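**Whiteboards and markers: some notes for this spring**

In October we put new whiteboards in the shared rooms at Wudville, and since then I have received many small questions about them. Eugeniusz Ostrowski asked me to collect the answers in one place, so I try to do it here.

The most frequent complaint is the weak line. You start a word in good thick black, and by the end of a long stroke the ink becomes thin and broken, and from the back seats it is hard to read. Often the marker has simply been stored with the tip up, and the ink has moved away from it. Please close it well, lay it flat overnight and try again the next day. If the line is still pale, put it in the box for empty markers by the door, and not back on the tray where the next person will find it.

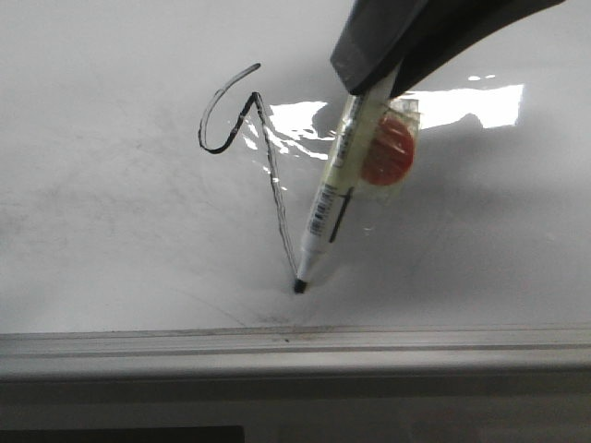 **Should I press harder when the line gets thin?**

It is better to write more slowly with the same light pressure. Hard pressing makes the felt tip flat and wide, and after this even a full marker writes badly.

The second subject is cleaning. A dry cloth takes away fresh writing without trouble, but writing that stays for a week leaves gray shadows, and each new wipe only spreads them wider. Senga Urquhart has tried several methods in her room and she recommends a cloth slightly damp with plain water, then a dry one directly after. For very old marks she writes over them with a fresh marker and wipes immediately, and the old ink goes away together with the new one. I was doubtful, but it works also on my board.

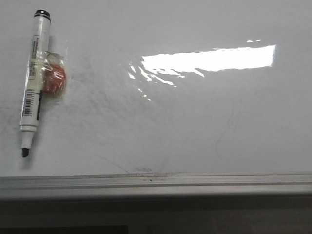
Please do not use kitchen sponges with the rough green side. They make fine scratches, the ink sits in the scratches, and then no cloth can help. We had to replace one board already for this reason, and I would not like to order another before next year.

A word about supply. We bought 245 markers in the fall and 200 of them are already given out, so please ask Ka-ming Lam before you open a new pack. All of them have a barcode label on the barrel. Kindly leave it on, even if it is a bit ugly, as Ka-ming uses it for the stock list.

Eero Ikonen still looks for two cloths that left his room in March. They are blue, with a white border.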